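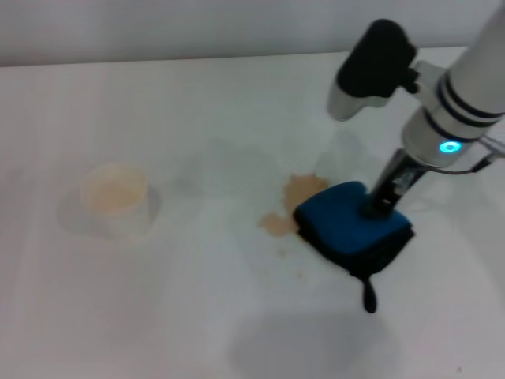

Tillberg Break Room Club · 2nd floor

Nazanin Asadi here with a short thread on the miracle wipe-up method everyone upstairs keeps forwarding. I have doubts.

The claim: milky coffee on a white table comes up in one pass if you press and never rub. The Gristgate cleaning newsletter said so in March and now it's gospel. 4000 readers, and I'd like to meet one who has tried it.

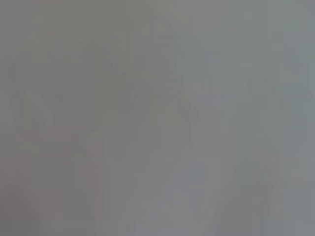
My problem with most stain advice is that it skips the dull part, which is seeing what you've got. Thin coffee on a pale surface can fade into the background at the wrong angle. Get too close and it can all go to gray smudge, darker here, paler there, and you couldn't point to a stain if you were paid to. So stand up straight and look again before you call it clean.

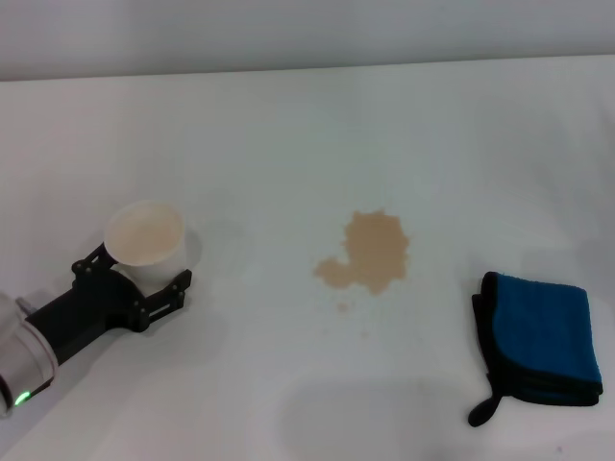 Cloth or sponge? Jolán Szalai swears by a cloth and says sponges just push the milk around. Maybe. I'd worry more about the small stuff. People go for the big tan blotch and forget the specks just below it, and those are what you find at 14 minutes to closing with a fingernail. Also, move the cup out of the way first — there's still a bit of drink in it.

Komoden sells a spray for this. 80 cents a squirt by my math. I'll stick with warm water until someone shows me a reason.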